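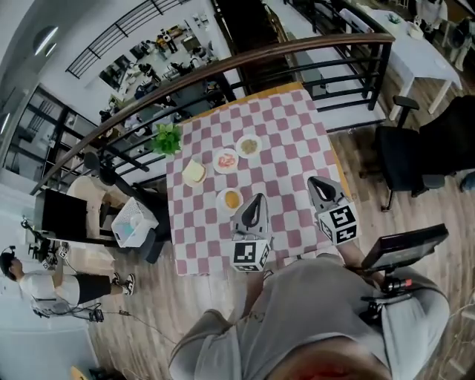 Sturska wrote:
> We are thinking of ordering two of the Lallo hand-held gripper kits from Odera for the tabletop tasks, and I would like to hear from anyone who has used them for more than a demo. The sales page says a new operator is ready in one session. Is that true? Also, does the tracking hold up when both hands are close together over a small table? We had trouble with that on our last set and ended up throwing out a lot of episodes. And is the service plan worth paying for?

We have had two pairs since August, so I can answer most of this.

Ready in one session: more or less. Our people could pick up and put down plates by the end of the first morning. Getting clean episodes took longer. The usual fault is closing the fingers too early, and after that it's turning the wrist so far that the marker cube points at the floor. We now have everyone do 60 practice episodes that we don't keep.

Tracking: better than I expected with the hands side by side, worse when they cross. If one forearm goes over the other cube, the pose drops out for a moment and the Wadodar export marks the whole episode as suspect. You can go in and trim it by hand, but the trimming screen is slow and forgets your place when you close it. We mostly re-record.

A patterned cloth did not bother it. I had worried about checks, as the markers are black and white squares too, but pink and white was fine in all our runs. A glossy tray was worse, and we stopped using it.

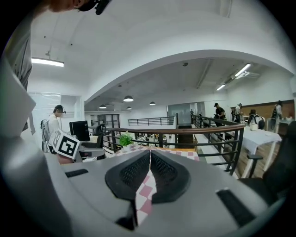
Weight is the complaint I hear most. The grippers are bulky, and after an hour with both arms out over a table people start resting their elbows, which shows up in the data as a sort of sag. We switched to shorter blocks with a seat close by. Table height matters too. Ours was too low to begin with and the taller operators were bent over it all day.

The finger pads wear. Odera says to change them every 620 episodes. Ours went a bit past that on soft items and nowhere near it on ceramic plates. Spare pads come in a bag with no label for left or right, and they are not the same, so mark them when they arrive.

Service plan: we took it for the first year at 200 a month and I would not renew it at that price. They did replace a trigger spring quickly. The two calls about Wadodar went to a different desk, and the second is still open. If you have someone who can do small repairs, buy the spares kit and skip the plan. That is only my view — the other group in our building kept theirs.

Things to ask Odera before you pay:
- which firmware the pair ships with (ours came with two different versions)
- whether the long cables are in the box or extra
- whether the marker cubes are sold singly

On storage, roughly 200 episodes filled more disk than the sheet suggests, mainly from the gripper cameras. There is a lower setting under Capture, and we use it for anything that is only a rehearsal.

I can send our operator checklist to anyone who wants it. It is two pages and was written for the older finger pads, so the part about cleaning needs changing.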